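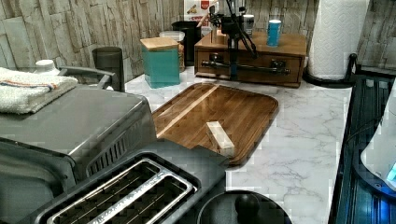

Towel on top of the oven

kettleside
Am I the only one who thinks a tea towel on a countertop oven is asking for trouble? The Zitico manual says keep the top clear. Mine gets hot enough up there to soften butter.

Brouwer60
Only when it's on. I've kept one on mine for 4 years and it hasn't so much as browned. Manuals say all sorts.

kettleside
You'll forget it once, though. And I don't buy the toaster parked right in front either - where do the crumbs and the heat go?

Juniper Park
Toaster's fine if you pull it forward to use it. I'd worry more about the wooden board next to it. Mine warped after one winter beside the oven.

Brouwer60
Warped from washing, more likely. Did you oil it?

Juniper Park
Twice. Still rocks like a boat.

kettleside
Not convinced by oil. I'm moving my towel to a hook tonight.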